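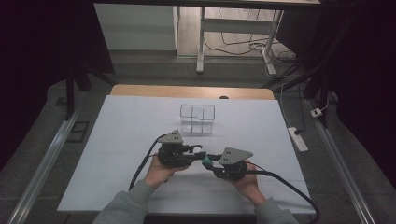
Buscar en la tienda Buscar

Caja transparente Virág, dos compartimentos

Ref. 347 · Colección Kitutura

Tenemos debilidad por las cajas pequeñas, y la Virág es de las que acaban saliendo del armario para quedarse encima de la mesa. Es de plástico transparente, rectangular, con un separador fino en el centro que la divide en dos huecos, y una muesca en el borde delantero, justo donde el separador llega a la pared. ¡Una tontería, y qué bien viene para meter el dedo y sacar lo que está al fondo!

La dibujó Dorottya Bognár para el taller de Drernholm, donde hacía falta algo para separar tornillos de arandelas sin tener que abrir tapas ni leer etiquetas. Luego empezamos a verla en cocinas (bolsitas de té a un lado, sobres de azúcar al otro), en costureros y en algún escritorio lleno de clips. A mí me gusta especialmente sobre una superficie blanca, porque casi desaparece y solo se ven los cantos y lo que lleva dentro.

El plástico es delgado y la caja pesa muy poco. Para piezas metálicas grandes mejor mirar la serie Grustosora, de pared más gruesa. Con botones, cuentas, gomas, pilas pequeñas o semillas, la Virág va de maravilla.

Detalles

Compartimentos: 2
Separador: fijo, no se puede quitar
Tapa: no lleva
Color: transparente
Unidades por caja de envío: 30

Limpieza

Agua templada, jabón suave y un paño que no raye. Nada de lavavajillas ni de estropajo, que el plástico pierde el brillo y ya no hay manera de recuperarlo. Si se ha quedado pegamento de una etiqueta, unas gotas de aceite de cocina y paciencia.

Disponibilidad

Quedan existencias en el almacén de Drernholm. La versión con tapa llega en noviembre y llevará la referencia 2991; las medidas de la base serán las mismas, de modo que se podrán mezclar las dos en un mismo cajón.

Última actualización: 30 de junio

Usamos cookies propias y de terceros para mejorar tu visita. Aceptar Configurar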